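Category: Household / Textiles / Data cards
Reading time: 3 min

# Clultberg Cloths: a record set of folded household linen 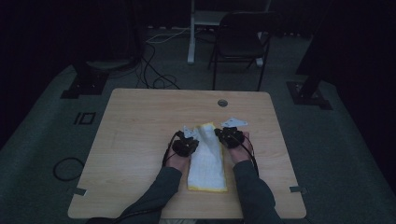
## What this is

Clultberg Cloths is a set of written records on folding small household cloths: dish towels, napkins, tray cloths and a few hand towels. Each record covers one cloth folded one way, on a table, by a person who then wrote down how it went. Most of the cloths are white with a colored border. A border makes it much easier to say which edge ended up where.

The set holds 1000 records. They cover 29 cloths and 26 ways of folding, though not every cloth was folded every way. The small napkins were left out of the long folds.

## Files

- `cloths.csv` – one line per cloth, with size, weave, border color and date of last wash
- `folds.csv` – one line per way of folding, with the steps in order
- `records.csv` – the main table
- `notes/` – plain text notes, mostly about cloths that have shrunk

## Fields in records.csv

`cloth_id` and `fold_id` point to the other two tables.

`start` is the state of the cloth before folding. Values are `flat`, `half`, `long` and `heap`. A cloth folded lengthwise into a strip is `long`, even if one end is rumpled.

`border_side` says where the border shows when the fold is done. Use `left`, `right`, `near`, `far` or a mix, such as `left+near`. Sides are given from where the folder stands.

`lifted` is yes if the cloth left the tabletop at any point. Pinching up the top layer counts as lifting.

`edge_gap` is the widest gap between two edges that should meet, in millimeters. Leave it blank if the fold was given up.

`redo` is the number of fresh starts. After 3 the record is closed as it stands.

## Table and cloth care

Fold on a hard, smooth top with no tablecloth. A pale wood table works fine, but keep the cloth clear of any cable hole, which can hide a bump in the lower layer. Smooth from the middle outward before measuring. Do not iron between records.

Cloths are washed warm and line dried. Starch was used on the Elbridge batch only, and those cloths have `starch = 1` in `cloths.csv`. They crease harder and open up less overnight.

## Known problems

The Rudd batch has borders sewn a little off square, so a good fold can still show a large gap. Ghislain Lemieux measured those cloths again in May and the new sizes are in the file. The old ones are in `notes/rudd_sizes.txt`.

`heap` was used loosely in the early records. Some of those cloths were only crumpled at one end and would be marked `long` today.

There are no fitted sheets and there won't be.

## Use

Free to copy and change. Please name Jonoline as the source.

---

3 comments

**tamsel**
Is the border counted in the cloth size or not? My numbers come out short on the tray cloths.

**Ghislain Lemieux**
Counted in, hem to hem. Two tray cloths were wrong in the first upload – get the newer file.

**purl_and_press**
I used the thirds fold from folds.csv for my whole towel drawer. Step four needs the cloth turned around first, or the border ends up inside.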